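The Year I Tried to Own Fewer Hats

I moved to Clemusmont in October with 14 boxes, and four of them were hats. My landlord, Rodel Cabrera, carried the last one up the stairs, looked inside, and asked if I had a very large family.
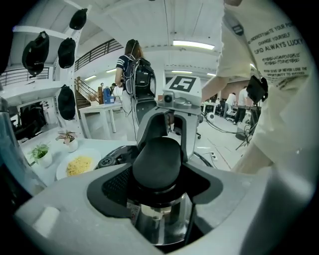 Caps on pegs, spaghetti on the table, and somebody leaving.

So I made a rule. One hat in, one hat out. It lasted until the Kadlec Street flea market, where a man sold me a wool thing with earflaps for the price of a sandwich. I wore it home in mild weather, sweating like a cheese.

The trouble with getting rid of hats is that each one belongs to a person I was planning to be. The straw one gardens. The tweed one reads on trains and has opinions about soup. I own a sailing cap and have been on a boat once, the Skomer ferry, where I spent 60 minutes looking at my shoes.

I gave the sailing cap to the thrift store in spring. They priced it at $4, and I stood there feeling insulted on its behalf. Then I bought it back - plus a visor.

Rodel has since offered me the hall closet for another $14 a month. I told him I'd think about it, which he took as a yes and cleared out the vacuum. The earflaps are in there now. The vacuum lives with me.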